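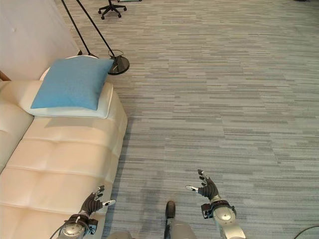
Okay, the break room couch thread, as promised!

**1/** It's cream leather, it's puffy, and I've wanted one since we moved into Sallmont. Osian found it for $440 and I said yes before he finished the sentence.

**2/** The blue cushion on top of the white pillow is my doing. Best nap setup in the building, I will take no questions.

**3/** Floor lamp stays right by the pillows so you can read lying down!!

**4/** Next up: a little side table. My coffee needs somewhere to live. Send me your favorites!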